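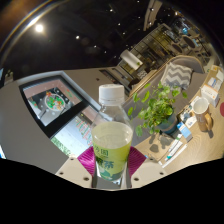
What should a first-year budget for hand-held grippers include?
Plan for the grippers themselves, spare fingers, mounting hardware, storage and the hours of the people using them. Most buyers price the grippers carefully and forget the hours.

Do you sell spare fingers separately?
Yes. Flillard sells them in pairs. A pair is $49, and a full finger and plate kit is $359. Prices are for orders placed before September.

How many spares do we need?
Two pairs per gripper is a sensible start. Fingers wear at the tips first -- replace both sides together so the grip stays even.

Can we lease instead of buying?
Leases are handled by Moura, our finance partner. The minimum order for a lease is over $300. Write to Lụa Văn for the current terms.

Do we need a special room?
An ordinary office or lounge will do. Budget for a table at a comfortable height and shelves for the objects you plan to handle.

What about the objects?
Buy them locally. Bottles, mugs, boxes and tubes from a grocery store cost very little, but they get dented and need replacing. Put them on their own budget line.

Is training included?
One remote session is included with each order. Extra sessions are quoted separately by Mathias Bachmann.

Who do we contact for a quote?
Send your quantities and delivery address to Thịnh Ung in sales.

Page updated 2026-05-02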